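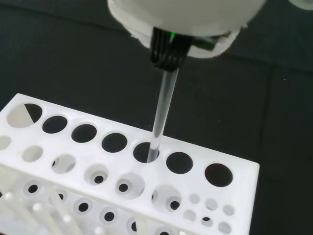
Drovora Home Soil Test Kit: one season in, and would I buy it again?

Posted 26 March 2020 in Garden Gear

I've owned the Drovora kit since October and I've been promising a write-up for ages, so here goes. A lot of you are stuck at home right now and eyeing that patch of lawn you've always meant to dig up, and I've had more soil questions in the comments this past week than I had all of last year. So get a coffee, this one's long.

First, the garden, for anyone new. I'm just outside Floldale, on the side of the hill that used to be orchards, and I have the heaviest, stickiest clay you ever put a fork into. When it rains I grow two inches taller walking to the compost heap. When it doesn't rain the whole thing cracks like an old plate. Down by the back fence are my three Zokham raised beds, filled with bagged mix and whatever compost I had at the time, and then along the driveway there's a strip where the last owners parked a boat for years and where even the dandelions look sorry for themselves.

I have gardened this place by guesswork for a long time. Tomatoes did fine, beans did great, and blueberries died. I bought more blueberries and those died too (I'm stubborn, my mother will tell you). When the third batch started going yellow between the veins, Gerardo Lagman at the Policarpio nursery asked me what my pH was, and I made a sort of humming noise, and he walked me over to the shelf where the kits are. That's how I came to spend $47 on a box of powders instead of on more blueberries.

What you get

The box is a decent size, a bit bigger than a shoebox, with a hinged lid that clicks shut. Inside are four tests: pH, nitrogen, phosphorus and potash. Each one has its own bottle of powder or drops, its own color chart, and its own little scoop. There are tubes with caps, a rack to stand them in, a dropper, some filter papers and a booklet. The lids and the charts are color matched so you don't mix up your nitrogen and your phosphorus, and I think that's the smartest thing in the whole kit. I've used cheaper ones where everything had the same white cap and you had to read tiny print with muddy thumbs.

The booklet is good! I didn't expect that. It's written by somebody who has clearly stood in a garden. There's a page on where to take your samples from, a long table of what various plants like, and a chart for how much lime or sulfur to add for sand, loam and clay. The table for vegetables is better than the one for flowers, and if you grow mostly perennials you'll be looking things up elsewhere. It has hostas and daylilies and then kind of loses interest.

One gripe straight away: the potash chart. It goes from clear to cloudy and you're supposed to judge how cloudy. I've done it at the kitchen window, I've done it under the stove light, I've done it on the back step with my glasses on and my glasses off, and I got a different answer nearly every time. I've stopped losing sleep over potash.

Doing the tests

You need dry soil for this, and that's the part that takes patience. I dig down a trowel's depth in several spots in the same bed, mix it all in a bucket, pick out the stones and worms (sorry, worms), and spread it on newspaper in the garage overnight. With my clay it's more like two nights, and even then I have to bash it with a rolling pin. It's an old rolling pin. It lives in the garage now and it is not coming back in.

Then it's scoop of soil, scoop of powder, distilled water up to the line, cap on, shake, wait. The pH one only takes a few minutes. The nitrogen and phosphorus tests want you to make up a soil and water mix first and leave it to settle, and the booklet says anything from half an hour to a full day. For sandy soil I'm sure half an hour is plenty. For mine, a full day, and I still had to use the filter papers, and the filter papers drip along so slowly that I went and made soup.

Buy distilled water. Please. I did my first round with tap water out of pure laziness and every single bed came out alkaline, even the one I'd been piling pine needles on. We have very hard water here, my kettle looks like a cave. A jug of distilled costs next to nothing at the grocery store and it'll do you all season.

Rinse the tubes the minute you're done, too. I left mine one evening and the clay set in the bottom like concrete, and I ended up going at it with a pipe cleaner and some bad language.

What I found out

The raised beds were fine. Slightly acid, plenty of phosphorus, low on nitrogen, and that last bit made sense given that I'd grown corn in one of them and corn eats like a teenager. I put down blood meal in the fall and a thick layer of compost this month, and we'll see.

The old orchard ground came out just above neutral, and suddenly the blueberries made sense. Blueberries want it properly acid. I could have thrown sulfur at that clay until I retired. What I've done now is put two new bushes in big pots with an acid mix, up by the porch where I'll remember to water them. They've got buds. I'm saying nothing more than that.

And the driveway strip! The driveway strip has next to no nitrogen and next to no phosphorus, and the pH is so high that it ran off the end of the chart. My neighbor Danuta Tokarz thinks somebody dumped leftover mortar there when the garage was built, and having now dug a test hole and found a lump of something gray the size of a loaf, I think she's right. So that's going to be a lavender and thyme strip, once the worst of it is dug out, and I'm going to stop being sad about it.

Is it accurate?

I wondered that too, so when I took my samples in the fall I also bagged up some of the orchard ground and mailed it to a proper lab. The pH from the kit and the pH from the lab were within half a point of each other, and I'm more than happy with that for a home kit. Nitrogen agreed (low, both times). Phosphorus, the kit said medium and the lab said high, so take that one with a pinch of salt. Potash I've already moaned about.

The lab report also gave me organic matter and a bunch of minor things that the kit doesn't touch. If you're starting a brand new garden, or you've got an old house and you're worried about lead in the soil near the walls, send a sample to a lab. The kit doesn't test for lead and doesn't claim to. I'd say the same if you've got kids digging around in it.

For everything else I like having the kit on the shelf. I can test a bed on a whim, I can test the weird corner where the hydrangea went pink, I can test Danuta's veggie patch and get paid in plum jam. You don't do that with lab samples.

Refills and running costs

The original box says it'll do ten of each test. I ran out of pH powder first, obviously, since that's the one everybody wants. You can get refills on their own through Policarpio or straight from Drovora, and I wish more companies did it that way. Delivery on mine was slow, close to two weeks, and the bottle arrived without a scoop, so hang on to your old one.

Drovora also makes a big version called the Grower's Case for $145, which has more of everything plus a digital pH pen. I borrowed one for a weekend from my gardening group. The pen is nice and quick, but you have to calibrate it, and store it wet, and I know myself. It'd be dried out in a drawer by June. If you're running an allotment or a school garden, or you sell seedlings, then sure, it would earn its keep. For one backyard it's overkill. And I'd stay well away from the metal probe things that you just stick in the ground. I had one of those years ago that gave the same reading for my flower bed, my compost and a glass of orange juice.

The good bits

Color-matched lids. I can't say it enough.
A booklet that's worth keeping even when the powders are gone.
pH results I trust.
Refills sold separately.
The box shuts properly and has survived a fall off the potting bench.

The not so good bits

The potash test.
Painfully slow filter papers if you're on clay.
The charts are printed on thin card and mine already have a water stain across the phosphorus end. I'd have laminated them if I'd thought of it on day one, so think of it on day one.
The line on the tubes that you fill up to is very faint. I went over mine with a paint pen.

So would I buy it again?

Yep. I'd give it four out of five, and it would be four and a half with thicker charts. It cost me less than the dead blueberries did, let's put it that way. If you only ever want to know your pH, Drovora sells a pH-only pack for much less, and it's the same powder and the same chart, so start there if money's tight.

A few of you asked whether I'd do a post on getting clay ready for potatoes. It's coming, I've got 200 square feet to dig over first and my back has opinions. Policarpio is doing phone orders with pickup at the gate at the moment, so if you're local, call before you drive over. Gerardo says seed potatoes are going fast, and he's out of the red ones already.

Leave your soil questions in the comments and tell me what you're growing on. Sandy people, be kind to the rest of us.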